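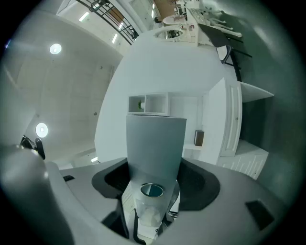
Let's start with stairs, my favorite part of the interiors unit (you'll be sick of them by April). A staircase eats floor space on two levels, it blocks light, and you still have to make people want to walk up it. So look at how much work a few plain choices can do. The black metal railing against the white stair wall reads as a drawing — a handful of diagonal and vertical lines, and your eye follows the slope right down. Then there's that strip of warm brown wood flooring, the one bit of warmth next to all that white, and I'd fight to keep it!

Lighting next. Two round recessed lights in the ceiling, plus small linear strips, one of them along the edge of the stair opening. I love a light at an edge. Margaux Masson's handout calls these "marker lights" and I've stolen the term from her.

For your own stair sketch, please read pages 51 to 68 in the Gagnon packet first. Draw the railing in black pen only, pick one warm material, and mark every light with a small circle or a dash. Valentin Vasseur has the tracing paper in room 15, so go bug him if you run out.

Last updated: 9 September 2022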